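Thread: Flat fields at low gain, dust rings won't divide out

Sestuten
I'm reducing 80 frames of an open cluster taken in March. After flat division I still see dust rings at the 1 percent level. The flats have a median of 2,055 counts above bias. Camera is at gain 4. Is that too low?

Goh
Yes. At 2,055 counts the read noise pattern is still a visible fraction of the signal. Expose longer and aim for mid-range. Also check that you subtracted bias from the flats before normalizing.

Bumance
Disagree on the first part. Low counts give you noisy flats, not rings. Residual rings mean the optical train moved between lights and flats. Did you refocus or rotate the camera?

Sestuten
Refocused once, by some 500 steps. No rotation. Bias was subtracted.

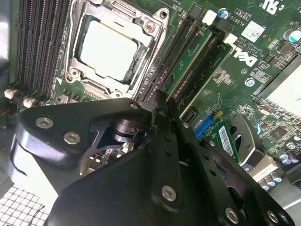
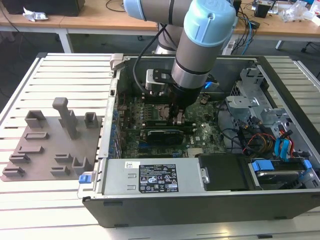
Dell board, CPU socket area

Goh
500 steps means nothing without the step size. On my focuser that is well under a millimeter and the rings don't change.

Bumance
On a fast system it can matter. The ring diameter depends on the distance from the dust to the sensor and on the focal ratio. Blink a flat against a light and measure the ring centers. If they are offset, it's flexure.

Stinow
Alfredo Policarpio's notes on our club page cover this. He takes flats at the start and end of the night and divides one set by the other. Anything left in the ratio moved.

Sestuten
Measured it. Centers are offset by two pixels, all in the same direction. Diameters match.

Bumance
Then it's a shift. Check the filter wheel for play.

Goh
Fine, but I would still retake the flats at higher counts.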